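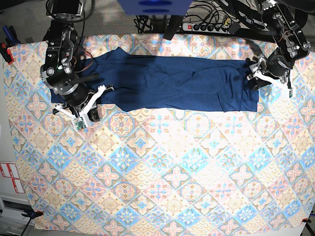
4.2 Bench and arms

All trials were run on a single bench with two arms fixed along the far side, facing the operator's camera. Viewed from above (Figure 3), the arm on the left is the robot's right arm and the arm on the right is its left arm; the labels used in the tables follow the robot's own left and right. Both arms are black serial manipulators with silver joint rings and carry parallel grippers with white fingers. The right gripper carries a small green circuit board on its finger assembly.

The table was covered with a patterned cloth clamped at the corners. A plain surface would have made the segmentation easier than we wanted. The printed tiles in pale blue, peach, pink and cream repeat on a diagonal grid, so that any straight edge of the workpiece crosses many printed edges at an angle. Under the bench lamps the lighter parts of the print come close to white, and we left the exposure alone for the whole series. The workpiece was a dark navy cloth, laid lengthwise between the two arms.

Figure 3. Bench seen from above, with the navy cloth stretched across the upper third of the table. The left gripper holds the right-hand end.

4.3 Finger sets

Two finger sets were compared. The first, here called Jadach, has a flat inner face along its full length. The second, Drekard, has the same outer shape but a shallow step near the tip, meant to let the lower finger slide under a single layer of cloth. The bracket and the drive were the same for both sets, and changing from one to the other required the gripper to be homed again. We did this before each block of trials, including blocks in which the fingers had not been changed, so that homing error would be spread evenly over both conditions.

Finger wear was not measured directly. The tips were wiped before each block and one pair of Drekard fingers was replaced after a crack was found at the root of the step. Trials made with that pair in the block where the crack was found were thrown out and repeated.

4.4 Controllers

Each finger set was run under two controllers. The Dudek controller follows a stored path in joint space and closes the gripper to a fixed width. The Cakberg controller follows the same path as far as the approach point, then lowers the finger until the motor current passes a set level, and only then closes. The current level was chosen in a short pilot on a different cloth and was not altered afterwards. Both controllers sent commands to the two arms from one process, with the slower arm setting the pace.

The task had three stages: grasp both short ends, lift until the middle of the cloth left the table, and lay it down again with the near edge parallel to the front of the bench. A trial was scored as complete when all three stages were finished without an operator stop. A slip was recorded whenever either end left the gripper after closing, even if the arm went on to finish its path. Edge straightness was scored separately from the overhead image by fitting a line to the lower edge of the cloth. Creases in the body of the cloth were not scored, as neither controller has any means of acting on them.

4.5 Procedure

The full series comprised 412 trials. Of these, 300 were made with the cloth placed by hand in a marked position and the rest with the cloth left where the previous trial had put it down. The second group was added at the suggestion of Jarosław Tokarz, who had observed during the pilot that a good result from a freshly placed cloth said little about the next attempt. Small errors in the laid edge tend to build up from one trial to the next, and the approach point is computed from the nominal corner only.

The order of the four conditions was shuffled within each block. A block was stopped early if the operator had to intervene in two trials running, and the remaining trials were moved to the end of the day. Seven blocks were stopped in this way, all of them under the Dudek controller.

4.6 Observations

The difference between the finger sets was small when the cloth was placed by hand. With the cloth left in place, the Drekard fingers slipped less often under the Cakberg controller and more often under Dudek. The step appears to help only when the finger reaches the table surface; if it stops short, the flat face of the Jadach set has more area in contact and holds better. This is in line with the logged closing currents, which were lowest for the stepped fingers under the fixed-width controller.

A second effect concerns the table covering. When the lower finger pressed too hard, it sometimes picked up the patterned cloth together with the workpiece. The corner clamps kept the covering from travelling, but it could still rise between them, and the arm then pulled against the clamps during the lift. We count these trials as incomplete. They occurred only with the Cakberg controller, and a lower current level would probably have removed some of them at the cost of more missed grasps.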